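Garra manual pra projeto da escola - como fazer apertar uma tecla só?

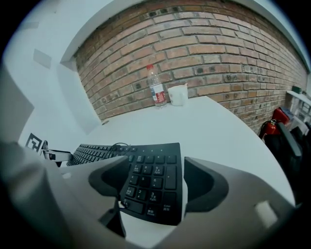
Jan 12, 2019
por Kornél Dobos

Somos do clube de robótica, projeto Susier, a tarefa é digitar um código de 5 dígitos no teclado numérico usando a garra de mão. Depois as gravações vão pro braço aprender. Problema: o dedo é largo, quando vou no 5 às vezes pega o 8 junto. Já tentamos mais devagar, deu na mesma. Das 52 tentativas de ontem quase 7 prestaram, o resto foi pro lixo. O professor não quer que troque os dedos antes da apresentação em May, quer dizer, maio. Alguem já passou por isso? Fechar a garra antes ou deixar aberta?

Cleklow
Fecha. Com a garra fechada as duas pontas viram uma só e vc desce reto em cima da tecla. Aberta só serve pra pegar coisa.

Outra coisa - começa cada gravação do mesmo lugar, um palmo acima do teclado, e espera um segundo parado antes de descer. No nosso clube a gente gravava correndo e o modelo aprendeu a correr tambem, batia no teclado inteiro. Se a ponta continuar larga, cola um pedacinho de borracha de apagar num dedo só, com fita dupla face. Não é trocar o dedo, então o professor não pode reclamar. Mas tem que gravar tudo de novo depois, não mistura com as antigas senão dá confusão no treino.

E prende o teclado na mesa. Se ele anda um pouco a cada toque o último dígito sai sempre errado.

Bognár
borracha funciona sim, usei. 100 gravações boas já dá pra ver alguma coisa

Clitix
Não entendo de garra mas pq não liga o teclado por software e manda o número direto? bem mais facil

Kornél Dobos
Clitix, a tarefa é apertar mesmo, tá no regulamento. Cleklow valeu, fechada já melhorou bastante, o 8 parou de entrar. Ainda erro o 0 no final, acho que é o angulo do pulso. Vou colar a borracha amanhã e gravar do zero.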